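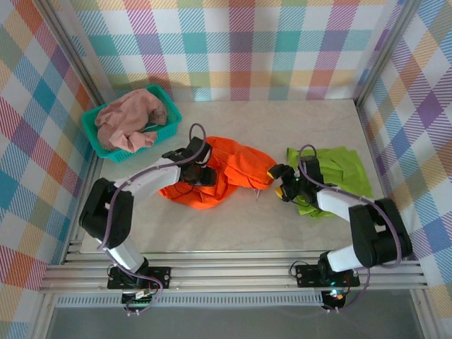 Fabric and a basket on the work surface, with the plaid walls behind.

Mending and Reuse Program: progress report
Prepared by Rania Zerouali
Apr 4, 2026

Hi all,

I know the grant agreement asks for a two-page update with headings, so I've put in a few headings, but I'm going to write this the way I'd tell it to you over coffee because that's the only way I get these done on time. The spreadsheet is coming separately.

Where we are

The short version is that the mending program is open, it's busy, and we're a little behind on the part where we teach people to do it themselves. We've taken in 607 garments and household pieces since we opened the drop-off in December. Of those, 147 are still on the shelves waiting for somebody with a needle, and most of that pile is zippers. I did not see the zippers coming! When I wrote the proposal I pictured ripped knees and loose hems, and we do get those, but what people really can't face at home is a winter coat with a dead zipper. I don't blame them. A coat zipper takes me most of an evening and I've been sewing since I was nine.

The drop-off itself works fine. People fill out a card, pin it to the piece, and leave a phone number. We had trouble early on with cards coming loose in the bags, so now we use the big brass safety pins and write the number on a bit of twill tape too. Nothing has gone missing since we switched, though there's one gray cardigan with no card from before that and I'd love for its owner to turn up.

The Mitau room

We moved into the Mitau Street room in the new year, and what a difference. The old place had one outlet by the door and a radiator that clanked. Now we've got decent light, a sink, and enough wall space to hang finished pieces where people can find them when they come to pick up. Rent is what we said it would be. Heat was higher than we said it would be (see the spreadsheet, row for utilities, and please be kind). I moved some money over from printing to cover it, which you okayed by email, and I'm just putting it here so it's written down in one place.

The landlord still hasn't fixed the back step. I've asked twice in writing. In the meantime everybody comes in the front, and that's fine for walking in with a bag of laundry but not so great when the fabric deliveries show up.

Fabric and supplies

Trodura has been sending us their end-of-roll cotton and it's lovely stuff, mostly solids, good weight for patching. They don't charge us for it, we just cover the delivery. Fledari gave us a discount on thread and needles, and I used it to stock up in one go. We spent $200 on zippers alone, in the lengths we kept running out of, and I expect to spend that again before summer.

We bought 3 used sewing machines out of the equipment line. Two run beautifully. The third skips stitches on anything heavier than a bedsheet, and I've had it serviced once already. Xiao, who runs the evening sessions, thinks the timing is off and wants to take another crack at it before we pay for a second service call. I said go ahead. If it doesn't come right I'll trade it in.

I've also started sorting scraps by weight instead of color. Sorting by color looked so pretty on the shelf, but you'd grab a perfect blue and find out it was curtain lining. Going by weight is uglier and a whole lot quicker.

Classes

Okay, here's the part that's behind. We said we'd be running a beginner class every week by now and we're running one every other week. The reason is pretty simple: Xiao and I are the only two people teaching, and we're also the two people doing most of the zippers. When the shelf gets full, class prep is what slips.

The classes we do run go well. Beginners start with a button, then a hem, then a patch on something they brought from home. I used to start with threading the machine and I've dropped that completely. People got nervous, and a couple didn't come back. With a button they go home the same night wearing something they fixed, and they're so pleased about it. One man came back the next session with every shirt he owned.

Several people from the first group have asked whether they can help with the mending shelf. I'd like to say yes to all of them, but I want to do it properly, so I'm putting together a short checklist of what counts as a finished repair (threads trimmed, seam pressed, pocket still works, that kind of thing). Xiao has a draft and it's good. It's too long, but it's good.

What I'd like to change

I'm asking to move part of the outreach money into teaching hours. We don't need flyers right now. We have more drop-offs than we can handle, and almost everyone who comes in heard about us from a neighbor. What we need is a third person who can lead a beginner class so we can get back to weekly. I've put the amounts in the second tab of the spreadsheet, and the total budget doesn't change.

I'd also like to put a limit on drop-offs, two pieces per person at a time, until the shelf comes down. Xiao is for it. I went back and forth, as it feels stingy, but telling someone their coat will be ready after the cold weather is over feels worse.

Next few months

Weekly classes again, if the teaching hours go through. The zipper backlog cut way down. A darning evening, which people keep asking for and which I'm looking forward to more than I should admit in a funder report. And the back step, I hope.

Let me know if you want receipts scanned or if the originals are okay. I have them all in the accordion folder and can drop them by your office.

Thanks so much,
Rania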